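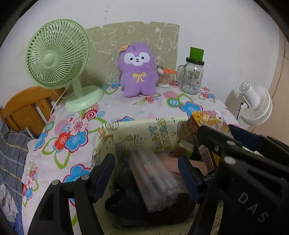
A round table, a box to sort and two hand-held grippers at work. The letters on the right-hand tool read "DAS."

Home | Features | Machines | People | Newsletter

Filed under: Robots & Learning

14 comments | 361 shares

**The Long Way to a Tidy Box**

By Demyd Stasiv

2024-01-15

The first thing I learned about teaching a machine to pack a box is that my wrists talk too much. I had a gripper in each hand, I was trying to move a packet from one side of a box to the other, and I kept making these tiny fussing motions, a twist here, a nudge there, the way you straighten a picture that was already straight. Every one of them went into the recording.

"Keep going," said Rajan, who was watching over my shoulder. "You fuss like a person. We want that."

Rajan runs collection for Stosside, a small outfit that gathers examples of everyday handwork for robots to learn from. There is no robot arm in the kitchenware cupboard or under the bed at the homes where they work. The collectors carry the business end of one, a pair of jaws on a handle with a camera mounted to it, and they do chores. They sort boxes. They clear tables and refill jars. Each time through a chore is called an episode, and by the time I visited, the box-sorting set stood at 1,942 of them.

I had come expecting a lab. What I got was much better: somebody's bedroom, a round table with a flowered cloth over it, and a purple plush toy with a bow on its chest, smiling at everyone who walked in. There was a fan on the table and another one off to the side. Cotton swabs stood in a clear container beside a mason-jar mug with a handle. If you had asked me to draw the place where the future of robotics gets made, I would not have put a plush toy in it, and I would have been wrong!

**Clutter is the point**

The folks at Stosside get quite worked up about clutter, and after a day with them so did I. A bare white table is a fine place to start out, Rajan told me, and their earliest recordings were made on one. A model trained on those did nicely on bare white tables. Put it in front of a patterned cloth and it reached for the flowers.

So now they go looking for the busy stuff. Big printed blossoms, rings, cartoon boxes with lettering running sideways, clear plastic that shows whatever is behind it. Plastic wrap is the one that makes collectors groan. It shines, it folds, it takes on the color of its neighbors, and the edge you meant to grab is never quite where you thought. Black bags are nearly as bad, a dark heap with no obvious top. The box on the flowered table had both, along with a few small packages and cartons, and I thought it was a mean trick to play on a beginner.

The session sheet for a box like that is short. Pick an item, move it, let go, bring the jaws back to where they started. Do it two-handed if one hand won't manage. Then shuffle the contents and go again. A full set in one room is 100 episodes, and after that the collectors pack up and find another table.

**Eleven tries at one packet**

I am not going to pretend I was good at it. The pads on the tips of the tool are ribbed, and they hold on better than I expected, but you feel everything secondhand. Squeeze too early and the wrapper slides off. Squeeze too late and you've plowed into the side of the box. One flat packet took me 11 tries. I finally got it by pinning it against the wall of the box with the left gripper and working the right one under the edge, and I may have cheered.

I asked whether the first 10 tries would be thrown out. Some would, Rajan said, and some wouldn't. A fumble that gets rescued is worth having, since it shows a machine what to do when its own grip goes wrong. A fumble where the collector drops the tool and says a bad word gets cut. (I contributed one of those, too.)

Sorting the keepers from the rest falls to a program called Fimero, which Stosside wrote for itself. It plays each episode back with the path of both hands drawn as a pair of colored lines. Good collectors leave lines that look like handwriting, and after an hour at the screen I could tell two of the regulars apart. One makes wide, lazy loops. The other goes straight down like a heron after a fish. The team wants both. If every example came from one pair of hands, the model would pick up that person's habits along with the chore.

My own lines looked like a dropped plate of noodles. I was shown them on a large screen.

**Where it goes next**

The finished sets are handed to Floteck, a company two towns over that builds arms for packing benches. Its engineers send back a list of what their machines keep getting wrong, and the next round of chores is built from that list. The current one is heavy on thin, flat things lying against the side of a box, which I read with real sympathy. Anything flat and slick that sits flush with a wall is hard to start lifting, with metal fingers or my own.

In February the crew moves on to kitchens. Rajan has already been through the thrift stores for patterned plates and is hunting for a tablecloth even louder than the flowered one. I offered him my grandmother's, which has roosters on it, in six colors. He asked how soon I could bring it by.

More in Features | Previous | Next

Comments (14)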